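3.2 Bin contents and the state of the bin floor

The blocks used in the packing trials were all of one shape, a plain rectangular bar, and came in two colors, red and green. Color had no role in the packing itself. It was kept so that a person reading the records could tell neighboring blocks apart when they lay close together. The blocks were tipped into the bin by hand from a tray and were left as they fell. No attempt was made to spread them out, and a fill was repeated only when a block had landed outside the bin.

We use "fill" for one such tipping and "layout" for the arrangement that results. Over the study we recorded 289 layouts at the Derna site and 507 at Zallero. The two sites used the same block set, which was shipped between them in February, but each site had its own bin. The Derna bin was bought new. The Zallero bin had been in use for other work and was already scratched when we received it.

Wear matters here for a simple reason. A block sliding on a smooth floor tends to keep going until it meets a wall or another block, and it then turns to lie along whatever it has met. On a rough floor the block stops sooner and keeps more of the angle it had on landing. We therefore expected more blocks lying flat to a wall in a newer bin and more lying at odd angles in an older one.

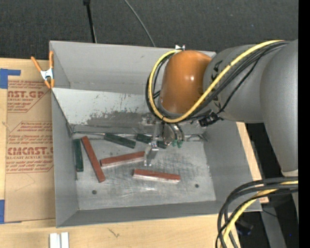

Figure 2. Red and green blocks in the open metal bin during a trial. The bin floor is scratched, and the sloping panel in front of the back wall has a dark scuffed patch.

Each layout was sorted by hand into one of three classes. A layout was called "walled" if more than half of its blocks lay along a wall or along the foot of the panel. It was called "clustered" if more than half of its blocks touched another block and it was not already walled. All others were called "scattered." Jad Abou Jaoude sorted the full set, and a second reader sorted 60 layouts taken from both sites. The two readers disagreed mostly over blocks that lay very close together without clear contact. After the first comparison we settled on a rule that a gap had to be plainly visible along the whole length of the shorter side to count as a gap.

The sloping panel needs a separate note. Blocks that strike it slide down and tend to stop at its foot, so that this part of the bin fills more than the open floor does. Blocks at the foot of the panel were harder to lift with their neighbors left in place, as the slope takes away the space on one side. Earlier work with the Dabbas block set used a bin with four straight walls and does not report this effect. We kept the panel in place for all trials so that the results would hold for bins of the kind used in ordinary packing rooms.

Before each session the floor was wiped with a dry cloth. We tried a light soap solution for the first 20 fills at Derna and gave it up, as it left a film that changed how far the blocks slid. Those fills are not part of the totals given above. The Uvesetti protocol calls for a rubber mat on the bin floor, but a mat would have hidden the effect of wear that we wanted to study, so none was used.

3.3 Order of removal

Blocks were taken out one at a time until the bin was empty. The order was left open, except that a block resting on top of another had to be removed first. If a block shifted while its neighbor was being lifted, the shift was noted and the trial went on.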